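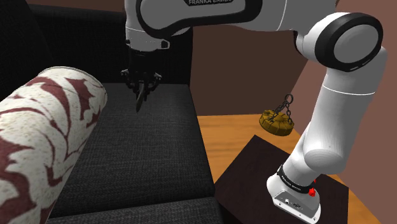

The arm over the sofa, patterned bolster to the left, in the living room test.

Home > Simulation Tools > Clearance and Collision
Print this page | E-mail to a friend

Undside Clearance Monitor

Hi, I'm Filippos Vasilakis and I look after Undside here at Vistus. If you run a simulated arm around furniture, you probably know the kind of fault this add-on was built for, and I'd rather tell you how we got caught by it ourselves than give you a sales pitch!

Last October we left a batch of 1,503 runs going in our Gretine living room. Same arm, same sofa, small changes to the starting pose. When I came back in the morning, 27 of them had the fingertips inside the seat cushion. Not resting on it, inside it. And the log said every single one was fine (green all the way down, which is what annoyed me most).

Manolis Rallis found the cause after a long day with the contact settings. The cushion had a visual mesh and a collision mesh, and the collision one sat a bit lower. The monitor we had back then only knew about the collision mesh, so it thought there was still room. On a real couch that's a torn cover if you're lucky, and with something pointed in the gripper I don't want to think about it.

So Undside checks both meshes and compares them. If they disagree by more than the gap you set, the arm stops where it is and you get a fault code 643 with the name of the link that was closest. It watches the held tool as well as the fingers, and yes, you can turn that off, but please don't.

The wrist view is where I'd start when you get a fault. With the fingertips apart and that flecked charcoal weave filling most of the picture, it's really hard to judge distance by eye, so turn on the clearance readout and believe the number.

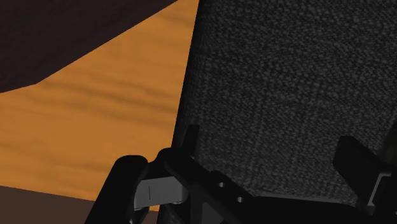
What it still gets wrong

Soft things that change shape. Undside treats a cushion as a solid block, so it will stop you early if you want to press into one. Thin chains are a problem too, and in crowded rooms you can miss a link now and then. We're working on it with the people at Antoniadis.

The log holds the last 1,000 faults, then starts writing over the oldest. Export before a long batch! I lost a good set that way.

Page updated March 31, 2025

Print this page | E-mail to a friend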